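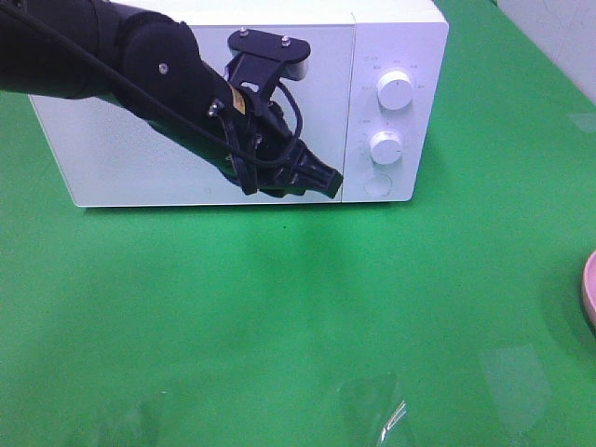 Ulum

Ulum is the control and planning code behind our microwave task: open the door, put a plate in or take a plate out, leave the appliance in one piece. It contains a task planner, a contact-aware motion layer and a small pile of tools for finding out why the first two disagreed. It was written by Aravind Poduval and Selina Frei, who also answer the issue tracker, in the order in which the issues annoy them.

If you came for a general manipulation framework, you want Filent, which Ulum sits on top of. Filent handles transport, clocks and driver plumbing. Ulum handles a door.

What is in the repository

planner/ - the task graph and its preconditions
contact/ - door and plate contact models, plus the force limits
perception/ - plate pose, door angle, knob mask
tools/ - replay viewer, log trimmer, config checker
configs/ - one file per appliance, and one called test_final_b.yaml that is still in use, sorry

Getting it running

Install Filent first, then install Ulum in the same environment. Run the config checker before anything that moves. It catches swapped joint limits, stale calibration and the classic mistake of loading the left-mounted config for a right-mounted arm. It does not catch an arm that is switched off. We have an open issue for that, filed by Selina on a Saturday with the title "why is it so calm".

Start in replay mode. Replay feeds a recorded run through perception and the planner without sending commands, so you can watch it make bad decisions in complete safety. When the decisions look reasonable, switch to live mode with the speed scale turned down.

How the planner sees the world

The task graph has 8 nodes. Each one has a precondition that perception must confirm and a timeout after which the planner gives up and backs away. Giving up is a supported outcome. Early versions had no timeout on the approach node and would hold position in front of the door until someone went to lunch.

Door angle is a single number, zero when closed. We estimate it from the outer edge of the panel, then fuse that with the arm's own joint readings once contact starts. With the door wide open the panel goes nearly edge-on to the camera and the visual estimate gets jumpy, so the filter leans harder on its last good value. You can tune this with door_edge_trust. Please don't set it to 1 and then file a bug.

White appliances deserve a paragraph of their own. A white door next to a white control panel gives the segmenter one thin seam to work with, and the arm's shadow likes to land right across it. The current model was trained with heavy shadow augmentation and mostly copes. The knob mask exists so that the planner treats the dials as keep-out volumes. It knows nothing about what they do, and we would like to keep it that way.

Plates in, plates out

The plate node expects the cavity to be clear of the door's swing and the plate rim to be visible for at least 10 consecutive perception updates. If the gripper hides part of the rim, the fitter completes the ellipse from whatever arc is left.
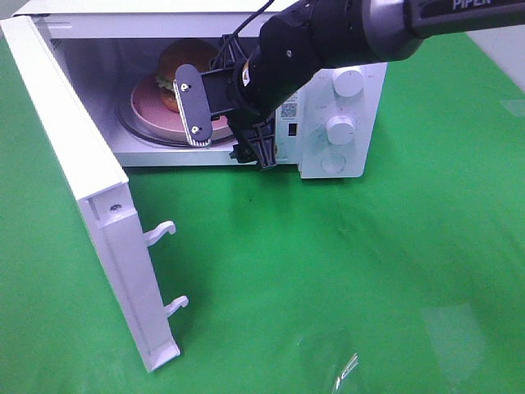
Food is handled as a lump attached to the plate, with a height and a footprint. The planner doesn't care what the lump is. It does care about off-center lumps, which shift the plate's estimated center of mass and make the approach more cautious. Set payload_offset to auto unless you enjoy measuring lunch.

Inside the cavity, the collision model includes the floor, side walls, ceiling, turntable and front lip. The lip was added in September. Before then the planner believed that an oven was an open shelf, and the 173 lines of Selina's commit message cover the consequences in more detail than we need here.

Known problems

Clear plastic on the table is invisible to the obstacle detector until a highlight gives it away, at which point it becomes a very small, very confident obstacle.

Glare on glossy tabletops can produce phantom rims. Raise rim_min_arc.

The cable model in the viewer is decorative. Do not use it to judge clearance.

Running 2 planners against one arm is not locked out. The arm will obey both, alternately.

Related code

Hollenstein is the calibration package and has its own README, longer and more polite than this one. Civov was our first attempt at the planner. It is archived, and pull requests against it will be closed with sympathy.

Contributing

Attach a replay log to every bug report, trimmed with tools/trim. Keep patches small. Changes to the force limits need a sign-off from both Aravind and Selina, who have yet to agree on the defaults.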